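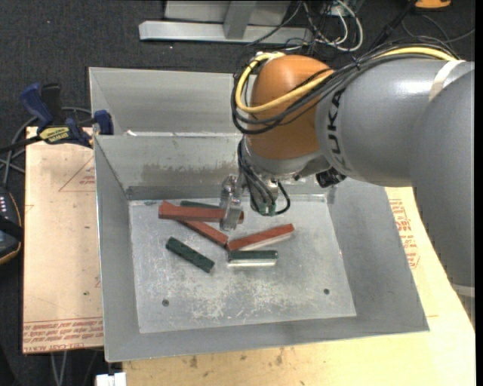

Itziar Palacios
생활나눔 게시판 운영진 · 2018년 5월

새로 이사 온 이웃에게 인사 쪽지를 남겨도 괜찮을까요

에밀리아노 파스토르
안녕하세요. Heltthorpe 단지에 살고 있고, 한 층에 네 집이 있습니다. 지난주에 맞은편 집으로 새 가족이 들어왔는데 아직 얼굴을 못 봤습니다. 저는 야간 근무라 낮에는 자고, 그쪽은 아침 일찍 나가는 것 같습니다. 직접 인사하기가 어려우니 짧은 쪽지와 과자 한 봉지를 문고리에 걸어 둘까 하는데, 요즘은 이런 걸 부담스러워하는 분도 있다고 해서 망설여집니다. 아내는 그냥 하라고 하고 아들은 하지 말라고 합니다. 쪽지만 두는 게 나을까요? 쓴다면 어느 정도 길이가 적당한지도 궁금합니다. 전화번호를 적는 것도 고민입니다.

안셀모 테하다
저는 작년 12월에 이사 와서 쪽지를 받아 본 쪽입니다. 옆집에서 엽서 한 장에 몇 호 사는 누구라고 이름을 적고, 분리수거 요일과 택배 두는 곳을 써 주셨습니다. 두 줄짜리 인사와 그 정보가 전부였는데 제일 도움이 됐습니다. 관리사무소 안내문은 16쪽이나 돼서 정작 필요한 걸 찾기 힘들었거든요.
과자는 괜찮지만 집에서 만든 것보다는 포장된 제품이 무난합니다. 알레르기가 있는 집도 있고 아이가 어리면 안 먹이는 집도 있습니다. 문고리에 오래 걸려 있으면 집이 빈 것처럼 보일 수 있으니 저녁에 사람이 있을 시간에 두세요. 전화번호는 첫 쪽지에는 안 적는 편이 좋겠습니다. 받는 사람도 자기 번호를 알려 줘야 하나 싶어집니다. 답장이 없어도 그냥 두시면 됩니다. 저도 답장을 11일 만에 했습니다.

프로드로모스 쿠리스
그냥 하세요. 우리 동은 64세대인데 인사하는 집이 손에 꼽습니다. 저는 쪽지 없이 귤만 걸어 뒀다가 누가 둔 건지 몰라서 경비실까지 물어봤다고 하더군요. 이름이랑 호수는 꼭 쓰세요.

안셀모 레케나
윗분들 말씀에 하나만 보탭니다. 야간 근무라 낮에 주무신다는 것도 한 줄 적어 두면 좋습니다. 부탁처럼 쓰지 말고 "낮에는 벨을 못 들을 수 있습니다" 정도로요. 저는 Carrasco 쪽에 살 때 그렇게 써 뒀더니 옆집에서 낮에는 벨 대신 메모를 붙여 주셨습니다. 종이는 아무거나 써도 되는데 포스트잇은 복도 바람에 잘 떨어지니 봉투에 넣어서 테이프로 붙이세요.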